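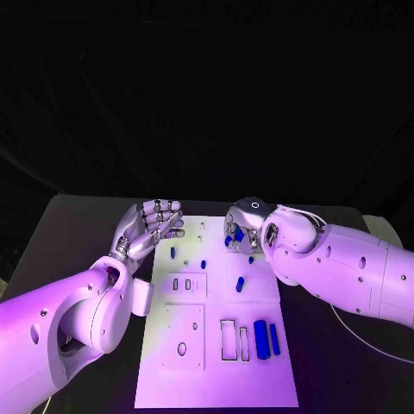 Slide 1. Peg board task, two arms, right hand with blue pegs.

Speaker notes, Millside meeting, February 18, 2019
Title: A grip that opened by itself

Good morning. Thank you for letting me speak before the coffee. I will tell you about one fault we had at the Nasberg lab, how we looked for it in the wrong place, and what we changed. I have 16 minutes, so please keep the long questions for the end.

(Wait until the door is closed.)

First the task. The robot has a board with pegs, cylinders and plates with holes. Each part has a place on the board. The arms take the parts and put them into their places. The small pegs are the difficult ones, and my talk is mostly about them.

The fault was like this. During a long run, the right hand opened in the middle of a move. There was no error on the operator screen. The peg fell on the table and the arm continued to the hole with an open hand and did the whole insertion with nothing. The log said "part placed".

We saw this 3 times in 300 cycles. I know this sounds small. But on the third time a colleague had her hand near the board to pick up the fallen peg, and the arm was still moving. She was not hurt. We stopped all work that day and wrote a report.

(Do not go fast here. Last time people asked me to repeat.)

Where we looked first: the fingers. We believed the peg was slipping. We cleaned the finger tips, we made the grip stronger, and we lost a week. With the stronger grip the fault came back the same.

Then we looked at the cable. The hand gets its power and its commands through one connector at the wrist. When the wrist turned far to the inside, the cable was pulled and the connector lost contact for a very short time. The hand controller started again. And when our controller starts, the first thing it does is open the fingers. This was our own setting, from the time when we tested the hand alone on a bench. It was a good setting for the bench.

So we had two mistakes, one on top of the other. Next slide please.

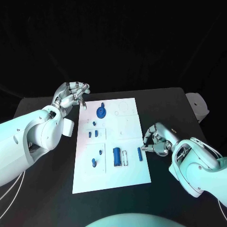

Slide 2. Same board, more of the blue parts on the board. Left hand empty, right hand low near the thin rod.

On this slide please look at how close the right hand comes to the table for a thin part. There is not much room for a person's fingers. I show it for the safety part of the talk.

What we changed:

After a restart the hand now holds its position and sends a stop to both arms. Before, only the hand knew that something happened.

The cable has a longer loop and a clamp from Menon. The old clamp was too near to the joint.

The program checks the finger position before each insertion. If the fingers are closed more than the peg allows, or open, the arm does not go down.

Nobody reaches over the table before the arms are in stop. A fallen part stays where it fell. We had this rule before also, but only on paper. Now there is a key switch.

(If someone asks about Skarnent: it is the name of our logging tool, it is internal, we cannot share it yet.)

Results until now: 9 long runs with the new settings, no opened grip. One time the stop came without a reason that we could find. I prefer this kind of fault, but I still want to understand it, and we will test the connector again in April.

Open point, I would like your opinion: should the hand hold the part also when the emergency button is pressed? For a small peg, yes, I think. For a hand that is holding somebody's sleeve, no. We did not agree in our group.

Questions. Spare slides have the wiring drawing and the timing of the restart.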